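I spent most of this week sorting small things into baskets, so this post is about that.

When I moved to Jadlow in June I packed badly. Everything that didn't fit a labeled box went into one big bag: cups, little bottles, bits of cloth, things I couldn't name. Renu Tomar told me to put the whole bag out on one surface and deal with it in a single go. I set a timer for 30 minutes and it took four sessions.

My rules were simple:

- Cups and bottles go in green plastic baskets or trays.
- Cloth goes in the wire basket.
- Cushions and padded things wait at the back until the small stuff is done.
- Anything without a home after 15 minutes goes in the "later" pile.

A wood table with a butcher-block top is good for this. Small things show up well against it. 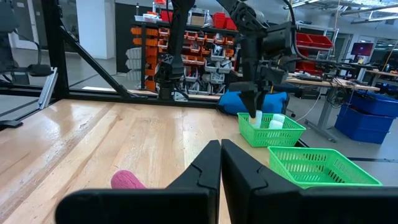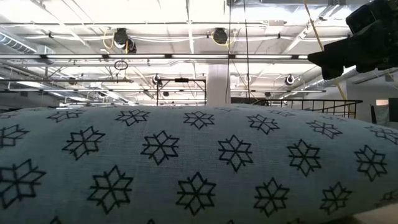
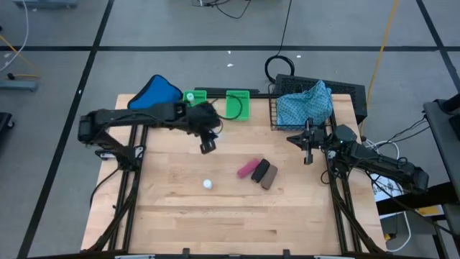

The "later" pile was the slow part. Small rounded things are hard to sort when they don't belong to a set, and I kept picking up the same ones and putting them down again. In the end I gave them a drawer of their own. Renu says that is cheating. I say the drawer closes.

Cushions are another problem. They take up more room than anything else I own and they don't stack. The long round ones are the worst, and I have tried them on a shelf, in a closet and under the bed. Under the bed works best if you put an old sheet down first. I bought a zip bag from Costache for the covers I'm not using, and it holds two with a little space left.

I did look at a storage unit in the Irkari range. It has deep shelves and I liked it, but it was too wide for the wall by the door, so I'm staying with baskets for now. They are easy to wipe out and I can carry one to the kitchen.

Next is the paper. I have two boxes of it, mostly manuals and old receipts, and I haven't opened either one yet.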